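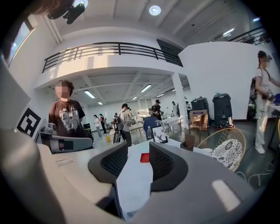

Brown paper cup on a white tabletop, with a printed card.

Paper and Card on White Worktops: Marks, Rings and Cleaning

White surfaces show two kinds of mark from paper goods. The first is a ring left by liquid that has run down the outside of a cup or wicked through its base seam. The second is colour transfer, where ink or dye has moved from a printed item into the surface. They need different treatment, so identify the mark before reaching for a cleaner.

Tea and coffee rings

Wipe with a cloth wrung out in warm water and a drop of washing-up liquid. If a brown line remains, mix bicarbonate of soda with water to a stiff paste, spread it over the line and leave it for 50 minutes under a damp cloth. Lift the paste off with a plastic scraper and rinse. Do not rub while the paste is in place. Bicarbonate is a mild abrasive and will leave a dull patch on gloss finishes, visible when the light is low.

Painted tops should not be treated with paste at all. Use the soapy cloth, dry the area, and repeat the next day if needed.

Ink and dye

Red and black are the usual offenders. Test a hidden spot first, such as the underside of the front edge. Put a little surgical spirit on a white cotton pad and press it on the mark for a few seconds. Turn to a clean part of the pad each time, otherwise the colour goes back down. Stop if the pad picks up any of the surface colour.

Surgical spirit is flammable. Open a window and keep it away from the hob.

Oiled wood

Spirit strips oil. On a pale oiled top, work along the grain with a grey non-scratch pad and soapy water, let it dry overnight, then apply a thin coat of the maker's oil. We used Purkumero white oil on a test board in March. It needed 2 coats, and the second took longer to dry than the tin states.

Joints and edges

Most lasting damage starts at a joint. Liquid left there swells the core, and a swollen core cannot be flattened again. Run a dry cloth along joints last thing at night. Where the sealant has lifted, cut out the old bead completely before applying new. Sealant does not bond well to its own residue.

Storing paper cups

Keep them in the sleeve, rim down, in a dry cupboard away from the kettle. Steam softens the rolled rim and lids no longer grip. Discard any cup with a crushed base seam.

Related pages
Limescale behind mixer taps
Re-oiling a breadboard
Choosing a sealant gun: Irex and Dierckx compared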